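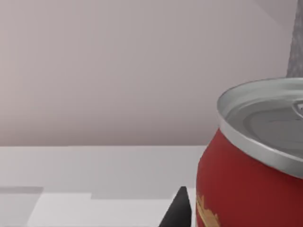

*Reading time: 4 minutes*

A **kitchenette** is a small cooking and food storage area, usually set into part of a larger room. It differs from a full kitchen in size and in the equipment it holds. Most kitchenettes have a counter, a sink and a small refrigerator, and many have a microwave oven or a pair of burners. Few have a full-size oven. Kitchenettes are found in studio apartments, hotels, dormitories, offices, clinics and guest houses.

The word is formed from *kitchen* and the ending *-ette*, meaning small. In older American rental listings it was often used for any cooking space without a door of its own. Related terms include *pullman kitchen*, for a kitchen arranged along a single wall, and *efficiency kitchen*, which is used mainly in apartment rentals. A *wet bar* has a sink and counter but is meant for drinks and generally has no cooking appliance.

## History

Small cooking areas became common in American cities as apartment hotels and single-room rentals spread. Early versions were often built into closets or behind folding doors, with a gas ring, a shelf and an icebox. Tenants who wanted a full meal used a shared dining room or ate out.

Electric refrigeration made the arrangement more practical. An icebox needed regular deliveries and a drain pan, while a compact refrigerator could be placed under a counter and left alone. Prefabricated units followed, in which the sink, burners and refrigerator were sold as one piece under a single steel top. The Oleck unit, made in Tollport, was sold mainly to landlords who were dividing large houses into rooms. It was 40 inches wide and could be delivered through an ordinary doorway. A wider model with a drainboard was offered later but sold poorly, as it had to be carried in on its side and the drainboard was easily bent.

The microwave oven changed the layout again. It needed no gas line and, in its smaller sizes, no built-in cabinet, so a room could be used for heating food with little more than a counter and an outlet. Many office buildings that had only a coffee station added a sink and microwave during later renovations.

## Layout

The one-wall plan is the most common. The sink is usually placed near one end or in the middle, with the refrigerator below the counter or standing beside it. An L-shaped plan gives more working surface but takes up a corner of the room. Galley plans, with counters on two facing walls, are rare in kitchenettes and are generally counted as full kitchens.

Open counter space is the main limit on how a kitchenette can be used. A microwave, a coffee maker and a dish rack can take up most of a short counter. Designers deal with this by mounting the microwave under a wall cabinet, by using a sink cover that doubles as a cutting board, or by adding a pull-out shelf below the counter.
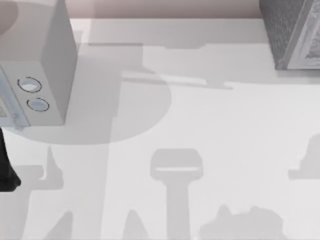
Depth matters as well as width. A counter that is too shallow leaves the front feet of an appliance close to the edge, and a cord plugged in behind can push it farther forward. Outlets are therefore often placed to the side of the appliance position or fitted into the underside of the wall cabinet.

## Surfaces and materials

Laminate is widely used for counters in rental and office kitchenettes because of its low cost. Solid surface, stone and stainless steel are also used. Light colors are popular in rooms without a window, although they show coffee and tea stains sooner than dark ones. The joint between the counter and the wall is normally sealed, and a raised backsplash may be added behind the sink.

Flooring is usually changed at the edge of the kitchenette, from carpet or wood to tile or sheet vinyl. In very small rooms one floor material may be used throughout.

## Use by building type

### Hotels

Extended-stay hotels generally provide a kitchenette in every room, with dishes and basic cookware. Other hotels limit them to suites. The Kander, a residential hotel in Tollport with 100 rooms, fitted 23 of them with kitchenettes when it was remodeled. The remaining guests shared a pantry on each floor. The pantries were later turned into linen rooms.

### Offices

An office kitchenette is usually shared and may be part of a break room. It is used mainly for reheating food, making coffee and storing lunches and drinks. Burners are often left out, which simplifies ventilation and fire protection. Shared use leads many employers to post rules on labeling food, cleaning the microwave and emptying the refrigerator. 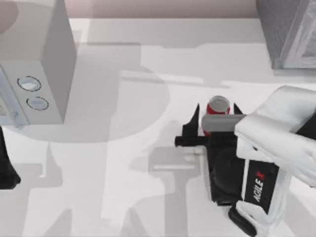
*Countertop with a microwave oven and a red soda can.*

### Dormitories

Dormitory kitchenettes may be private or shared by a floor. Schools differ on what students may keep in their rooms. Hot plates and toaster ovens are commonly banned from bedrooms, even where a compact refrigerator is allowed. At Hinojosa Hall, also in Tollport, each floor has 2 shared kitchenettes, one at either end of the corridor.

### Guest houses and homes

In a private home, a kitchenette may be installed in a basement, a garage conversion or a room used by an older relative. Some cities treat a second cooking area as a sign of a separate dwelling unit, and a permit may be needed. Whether a microwave alone counts as a cooking facility depends on the local code.

## Ventilation and safety

Kitchenettes with burners need a way to remove smoke and steam. A ducted hood is the usual choice. Recirculating hoods, which pass air through a filter and return it to the room, are used where a duct cannot be run. They do not remove moisture.

Electrical load is a frequent concern in older buildings. A microwave and a coffee maker running on the same circuit can trip a breaker, and many codes call for separate circuits serving the counter. Outlets near the sink generally require ground-fault protection.

## See also

- Break room
- Compact refrigerator
- Studio apartment
- Wet bar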